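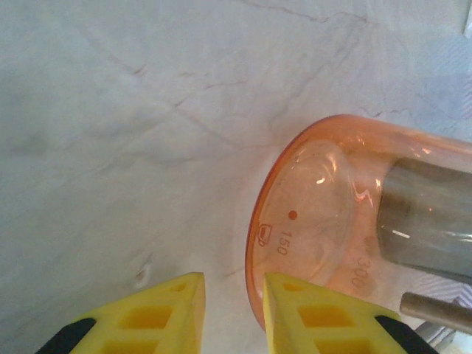 Fitlow, my little natural dye business, is moving out of my spare bedroom and into a proper shop in Prarnudow, and I am so pleased to be able to tell everyone at last! The doors open in March 2025, with a full range of plant dyes, undyed yarn and plain cotton, plus a big table at the back where you can come and make a mess that you don't have to clean up yourself. I've been selling dye powders by post for years and the thing I'm asked for most is a good warm orange, the sort you get in an orange glass beaker when it lies on its side on pale marble and the rim goes really bright. Madder and onion skins between them will get you very close to that, and I'll be showing people how in the very first workshop.

A bit of background for anyone who hasn't come across us. I started Fitlow with one jam pan and a bag of onion skins from the greengrocer, mostly as a way of rescuing a cream jumper I'd spilled tea down. The jumper came out mustard and I wore it until the elbows went. Friends wanted one, then their friends did, and before long I was weighing out powders on the kitchen scales every evening and running to the post office in my lunch hour. Last year we sent out 1161 parcels, all packed on my ironing board, and I decided that was quite enough for one ironing board.

The new shop is at the lower end of Leite Street, next to the launderette (very handy, as you can imagine). It used to sell fishing tackle and there are still hooks in the ceiling beams, which are perfect for hanging skeins to dry, so they're staying. The front room is the shop and the back room has the sinks, the hobs and the table. There's one step up at the front door and a flat way in from the yard behind, so please ring the bell there if that suits you better.

What we'll be selling

The main thing is the new range, which I've called Stonda. It has 30 shades to begin with, all from plants, sold as powders in paper packets with the recipe printed on the back. The blues are the ones I'm proudest of – indigo is a fussy thing to work with and I've rewritten that recipe more times than I'd like to admit. There are soft greens from weld dipped over blue, a brown from walnut, three pinks and a grey I wasn't sure about until I saw it on linen. Each packet dyes a couple of skeins or one adult T-shirt, and if you like your colours pale you can use the leftover dye bath again and get a second, quieter shade out of it.

I've also got yarn coming from two small mills, both wool and a wool and silk mix, and cotton squares for anyone who wants to try a colour before they risk their best pillowcase. Our printed booklet for beginners is back too. I had 2000 of them done this time after running out twice before Christmas and having to send people photocopies.

Workshops

These will be on Saturday mornings and one evening a week. The first is all oranges and yellows, then blues, then a session on tying and folding, which gets rather silly in a good way. You don't need to bring anything except an old shirt to wear and something to take your wet things home in. Aprons and gloves are here, and so is cake. Children are welcome if they're with a grown-up, but the indigo evening is for over-16s as it goes on quite late.

If you've got a village hall group or a school class who'd like a go, I can come to you from October, once the shop has settled down a bit. Drop me a line early, please, as I can only fit the pans in the car for one booking a week.

Postal orders

Don't worry if you live miles away – the parcels are carrying on exactly as before, just from a better table. There are 275 of you on the monthly colour subscription and nothing changes for you at all, including the price. Your next packet is a new one, a sort of apricot, and I'd love to see what you make with it.

Opening week

We'll have a pot of dye on the hob every day of opening week, and anyone who comes in can dip a cotton square and hang it up on the old tackle hooks. Come back for it the next day or leave it as part of the display. There'll be tea, and the remaining old-style packets will be going at half price until they've gone.

Notes for editors

Fitlow is a one-woman natural dye business based in Prarnudow. Stonda is its new range of plant dyes, sold in the shop and by post. I'm happy to chat on the phone, answer questions by email or have a reporter round to try some dyeing, though do please wear something you don't mind getting splashed. Samples of any Stonda shade can be posted to press on request.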